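## About Paucar School of Bookkeeping

Paucar School of Bookkeeping offers evening and weekend instruction in payroll, accounts and small business tax. The school enrolls 260 students each year at its Vemano and Skulell campuses, and class size is limited to 20.
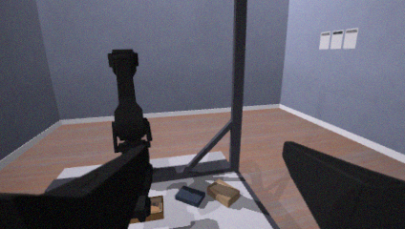 Applicants must hold a high school diploma or its equivalent. The certificate program consists of five courses, which may be taken in any order. Enrollment for the winter term opens in November at either campus office.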